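The chore gap is closing, and I can't wait

Johanna Rainer
Friday, November 15, 2024

My mother ran a laundry in Iltisthorpe for 14 years, and her opinion of machines was simple. They washed beautifully and they couldn't fold a pillowcase. She used to say she would retire the day one could. She retired anyway, with a bad shoulder, and the pillowcases are still folded by hand.

So you'd think I would be a skeptic about robots doing chores. I'm not! I have spent much of this year visiting people who work on the problem, in Nurnbridge and elsewhere, and I came home more excited than I have been since my first dishwasher.

Let's be fair about where things stand. No machine I have met could be left alone in my kitchen for an hour. At Mondus, a small firm that wants robots to put groceries away, I watched an arm shelve 85 items in an afternoon. It was slow, and it treated a bag of onions like a live animal. A teenager would have finished before the first can was down - if you could find a willing teenager.

But the can did go on the shelf, label forward, and then so did the next one. What thrills me is how the skill gets there. Much of it now starts with people doing ordinary jobs by hand, holding the same sort of gripper a robot might use, so the machine has something to learn from.

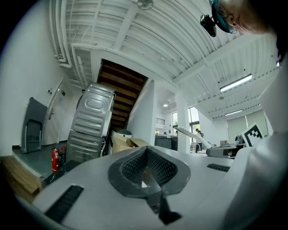 A hand-held gripper in the foreground, with a white robotic arm farther back in the room.

I tried one at Mondus and was terrible at it. Picking up a sponge took me four tries. After that I stopped laughing at the onions, and I started to notice how much my own fingers know about wet plates and twisted socks.

Shop floors will get there before our homes do. A packing bench stays where you left it, and the boxes on it are mostly the same size. My house has a cat and a drawer that sticks. I'd still bet on the house, just a few years later.

In January I'm going to see a team at Suksawat that works only on laundry. I've already packed one of my mother's old pillowcases, and she wants a full report.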